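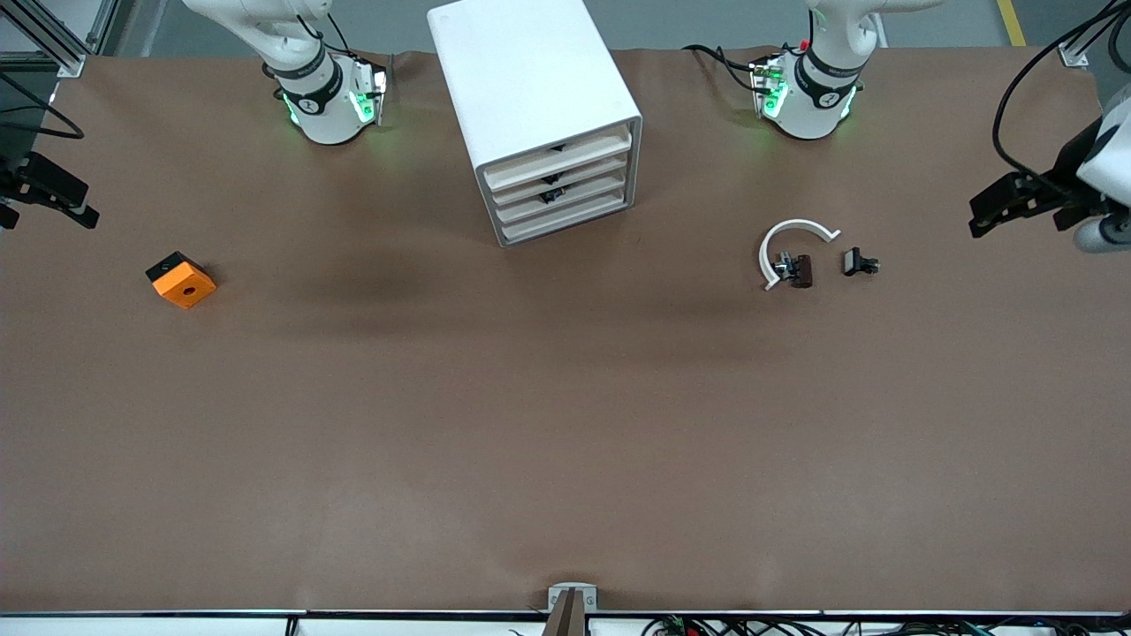 The Second Drawer

When Uncle Lucian died he left the house in Plalell to the bank, the car to the river, and a letter to the rest of us. It said that the deed to the orchard was in the second drawer.

"Second from the top or second from the bottom?" asked Sanne Peeters, who had married into the family and still expected answers.

We went through the kitchen first. The second drawer held string. The second drawer of his desk held shorter string. By noon on Thursday my cousin Kristof had emptied every chest in the house and made a pile of 14 left gloves, which he felt sure was a clue.

Mr. Oosthuizen, the lawyer, ate a sandwich in the window and charged us for it.

"What's the orchard worth?" Kristof asked him.

"With the trees or without?"

"With."

"$1,925."

Kristof sat down on the gloves. We had already spent more than that on train tickets, and Sanne had bought a hat.

Still, a family has its pride. We searched until six. We pulled up the hall carpet, though no one could say what sort of drawer would be under it. Kristof read the letter aloud in several voices. Sanne found a bottle of plum brandy behind the boiler, and after that the search went on mostly in the boiler room.

It was the neighbor, Aminu Iyamu, who came over at dusk to ask about the noise. He read the letter once, standing up.

"The second drawer," he said. "That's me. Your uncle and I drew lots for the orchard 20 years ago. Lucian was the first drawer. I won." He had the deed at home, in a cake tin – he had assumed we were there about the gloves.
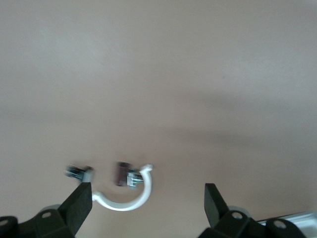 "A family has its pride": from The Second Drawer.

Kristof asked if he might at least see the trees.

"There are six," said Mr. Iyamu. "One of them is mostly a fence."

Mr. Oosthuizen wrote that down and looked at his watch.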